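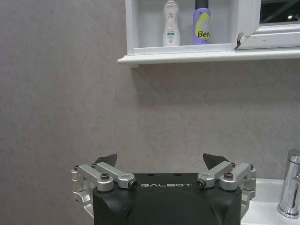
Why do some racehorses run better on soft ground than on firm?

Hoof shape, length of stride and plain habit all play a part, and our project found that breeding seems to matter a little too.

December
By a second-year student, Equine Studies
Print | E-mail

When our group picked horse racing for the term project, most of us had only ever watched it on television with a plate of something on our knees, so please be patient if we explain things that racing people learned in the cradle. We chose one small track, Skirkov, and went through the results of 200 flat races run there over a mile or a little more – a lovely, slow job that took up far more evenings than we had planned!

We noted the going for every race, the weight each horse carried, and where the first four had finished last time out. The track has a long bend that drains badly, and after a wet week the jockeys tend to swing out wide to find better footing, so the draw kept creeping into our results whether we wanted it there or not.

Three horses kept us company the whole way through. Joletti was my own favorite, a big gray gelding with a round, heavy action, who ran 14 times in our sample and saved his best for the mud. Zamfir was a neat little mare who wanted it quick underfoot, and she never got closer than fifth on soft ground. Hitanow spoiled our tidy chart by winning on everything (we were rather fond of him for it).

We left out 11 races where the going was changed partway through the afternoon, and I still think two of those could have stayed in. The rest of the group felt otherwise, and they were very nice about it.

If another class takes this up, we would suggest adding a second track with better drainage, and writing down the rail position from the first day. We only thought of that in week six, and had to go back through the whole pile again.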